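Pets > Small Business > Interviews

Despina Andreadis sold her first slow feeder out of the trunk of her car. She now runs Tsolakis, an online pet supply store in Reneck, and ships more than 700 orders a month with a staff of two.

The store carries bowls, harnesses, chew toys and training gear, mostly for dogs. Andreadis picks every item herself and sends a lot of samples back.

"If the stitching goes in the first month, I don't want it," she says. "I'd like to sell you one harness and then hear from you in three years."

Her best seller is the Hiltum, a puzzle feeder that costs $59. She was slow to stock it. The price looked high to her, and she had two older puzzle feeders that weren't moving.

"I ordered a small box of them in March and figured I'd be stuck with it," she says. "People came back and bought a second one for their sister's dog. I had to reorder before the invoice was due."

Talking buttons have been harder to judge. Customers ask for them, and some send them back when the dog shows no interest. 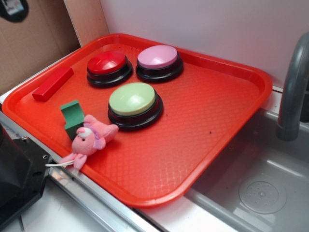 Red, pink and light green buttons on a tray.

Andreadis tells buyers to start with a single button and a word the dog already knows. "Outside" is a good one, she says. "Food" is a bad one — the dog will press it all day.

Returns are the part of the business she likes least. Opened treats can't go back on the shelf, so she gives them to a shelter across town. Beds are worse. Shipping one back can cost more than the bed did, and she usually refunds the money and lets the customer keep it.

She switched carriers last year and moved her stock to a unit on Binarau Road, where the rent is lower and the loading door works. A cat section is planned, but she won't give a date.

"I don't have a cat," she says. "I'd need to borrow one for a while before I put my name on anything."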